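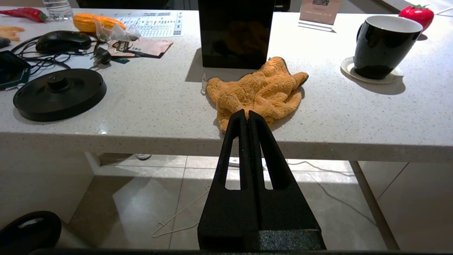 Figure 1. The front edge of the counter, with the orange microfibre cloth and the cup and saucer.

Keeping a Shared Kitchenette Counter Clear: Project Report
Workplace Organization, Term 2

1. Background

The kitchenette in the Pratitz building has one stone counter with a sink at the back. It was planned for making hot drinks. It is also used as a desk, a place to charge things and a place to leave things. Our group chose it for the term project because all of us use it and all of us had complained about it.

The question was simple: can a shared counter be kept clear enough to make a drink safely, without adding a cleaning roster? A roster was tried last year and lasted until February.

2. Method

We drew the counter to scale and split it into a drinks zone, a wiping-down zone along the front edge, and a zone for everything else. We then put out a short paper survey and left a box for the answers. We handed out 100 forms and got 90 back. We also kept a log of loose items left in the drinks zone at closing time. The log ran to 172 entries by the end of the project.

Each entry recorded the type of item and whether it belonged in a kitchen. We did not record who left it. Cleaning products and anything fixed to the building were left out of the log.

3. What we found

Most of the entries were not dishes. People washed their cups more reliably than we expected. The larger problem was small electrical items and paper. A mouse with its cables wrapped around it takes up as much room as a dinner plate, and it is harder to wipe around. Snack wrappers were the next most common, usually left within reach of the garbage bin.

Cloths were a separate issue. Survey answers said people would wipe the counter if the cloth was in front of them, and would not go looking for one. A cloth left in a heap also dries slowly, and several people wrote that they did not like picking it up.
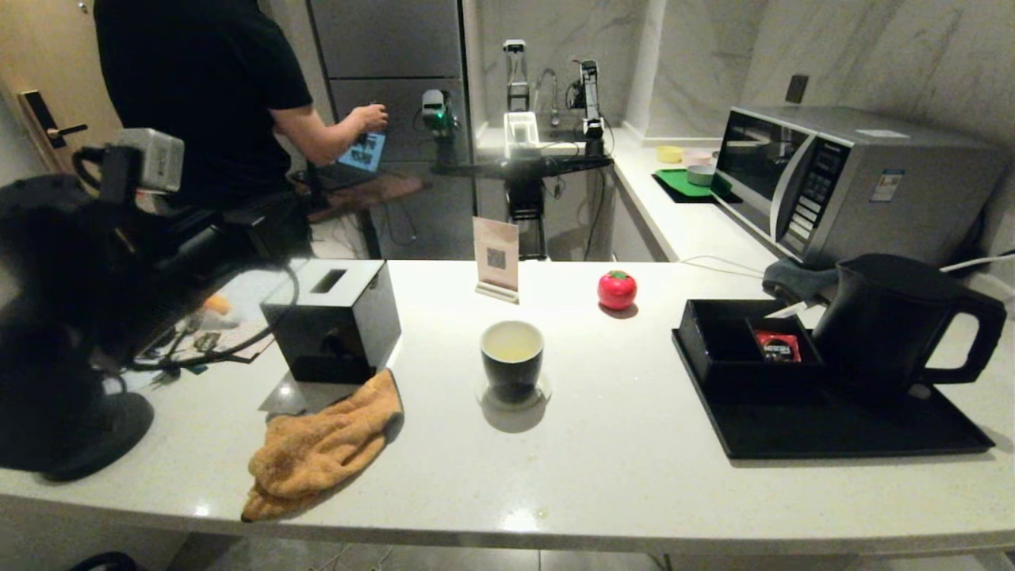

The drinks zone worked better once it had a tray. We had first marked the zone with masking tape, which peeled at the corners and was ignored. The tray gives the zone an edge that people respect. The black one on the right side of the counter holds the organizer box, with a red Nescafé packet in one of its compartments, and the kettle stands behind the organizer. Sachets that used to travel the length of the counter now mostly stay there -- 2 of the survey answers mentioned this without being asked. The left side has not improved to the same degree, and papers and wires still collect there.

4. Costs

The trial cost very little. We borrowed the trial organizer from the Kulludex supply room and bought nothing except tape and paper.

5. Limits

The log covers closing time only, so a busy lunch hour does not show up in it. The survey was answered by people who already use the kitchenette, and we have no answers from those who avoid it. We also changed the layout while the log was running, which makes the early and late entries hard to compare.

6. Recommendations

Keep the tray and do not use tape. Fit a hook or a short rail near the sink so the cloth can hang flat. Put a shallow bin for cables on a shelf away from the water, and empty it every Monday. Move the paper to the noticeboard.

We would not bring back the roster. If the kitchenette is refitted, the plan should include a second surface for laptops, even a narrow one, away from the sink.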